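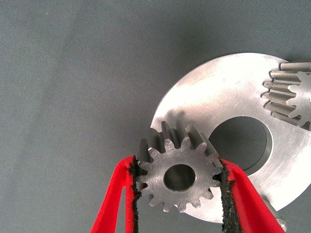
歯車の「全数検査」に疑問の声　ヨスチュラの再生部品、返品率は公表せず

中古の工作機械から外した歯車を磨き直して売る再生部品会社ヨスチュラ(Jostura)が、9月から平歯車の全数検査を始めたと発表した。対象は小型の鋼製平歯車2,371個。同社は「新品と同等の品質を確認した」としているが、何をもって同等とするのか、発表資料を読んでもはっきりしない。

資料に書かれている検査項目は、歯の欠け、軸穴の内径、歯幅の三つである。歯車の寿命を左右する歯面の硬さや歯形の誤差については一行も触れていない。ヨスチュラの品質担当ズザナ・ハルヴァートさんは取材に「硬さは抜き取りで測っている」と答えた。抜き取りの数を尋ねると50個だという。全数検査という見出しから受ける印象とは、かなり開きがある。

平歯車は歯が軸と平行にまっすぐ切られた、ごくありふれた部品だ。構造が単純なぶん見た目で良否がわかると思われがちだが、表面の細かな擦り傷は性能にほとんど響かないこともあるし、きれいに光っている歯面がすでに摩耗していることもある。軸穴も同様で、入口の面取りが整っていても奥が広がっていれば軸に付けたときに振れが出る。

部品を仕入れる側の受け止めも割れている。農機具の修理を手がけるレイノネン(Leinonen)のハミシ・スワイさんは、これまでに300個を購入した。「値段を考えれば文句はない。低速の送り機構なら十分使える」と話す一方、減速機のような負荷の高い箇所には新品しか入れないという。

搬送装置メーカー、ヴェミモフ(Vemimov)のコルブルン・ヴィグフースドッティルさんはもっと厳しい。「検査成績書を求めたら、合格と書いた紙が一枚来ただけだった。測定値がなければこちらでは判断できない」。同社は採用を見送り、今も新品を使っている。

ヨスチュラは来年、月2,000個まで検査数を増やす計画も掲げた。設備投資の額や人員については「検討中」とするにとどめている。返品率の開示を求めたところ、社長のペテル・ホルプさんは「取引先との関係があり控えたい」と述べた。取引先の名前を伏せた全体の数字なら出せるのではないかと重ねて聞いたが、答えは変わらなかった。

部品を捨てずに使い回すこと自体に異論は少ない。ただ、再生品の歯車に「新品同等」と書いて売る以上、少なくとも個々の測定値と抜き取りの基準は示すべきだろう。同社は詳しい検査手順を後日サイトに載せるとしているが、時期は決まっていない。

(スナイディス・ストウゴー)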